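August, bench book, dental side

Right, back on the whitening trays. I left myself a note last time that just said "try the softer sheet again, but properly", so this is me trying it properly.

Started with the upper model from the Vallow batch. The stone had a tiny bubble on the biting edge of one front tooth (my fault, I rushed the mix and didn't tap it down enough), so I shaved that off before doing anything else. Trimmed the base down as far as I dared. Last time I left it too tall and the sheet went thin over the molars, and you could practically read the paper through it!

Blocked out the fronts with the Skamel gel, two thin coats, cured each one. Kept it well short of the gum line this time. The gel still wants to creep while you're carrying it over to the light, so do one side, cure, then the other. Slower but far less swearing.

Warmed the sheet until it sagged 20 mm, then pulled it down and left it on the vacuum for 30 seconds. Then I made myself go and make tea. Peeling it early is what wrecked the last lot, they sprang open at the back and felt loose on the model. After the tea it came away lovely, nice crisp edge round every tooth, no webbing between the canines.

Trimming: straight edge on three of them, scalloped on the other two. I know the Jirkutbridge clinic likes scalloped, and it does look neater, but the straight ones hug better and I'd rather have the gel stay in the tray than leak onto somebody's gums. Will send both and let them argue about it. Polished the edges with the felt wheel on low. High speed just melts them and you get a horrible little curl.

Tried one of the Vrettos sheets at the end for comparison. Stiffer, takes longer to sag, smells odd when it's hot. Fit was fine on the front teeth and poor behind. Not keen.

To do:
re-pour the lower, the first one chipped
order more felt wheels, we're on the last one
ask the clinic how much gel they tell people to put in, I've heard up to 5 drops a tooth and that seems an awful lot
label the drawers again, the sticky labels have all dropped off 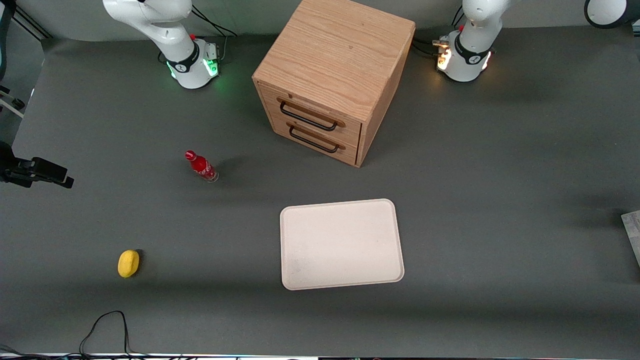 Green light on at the base, grey worktop in front.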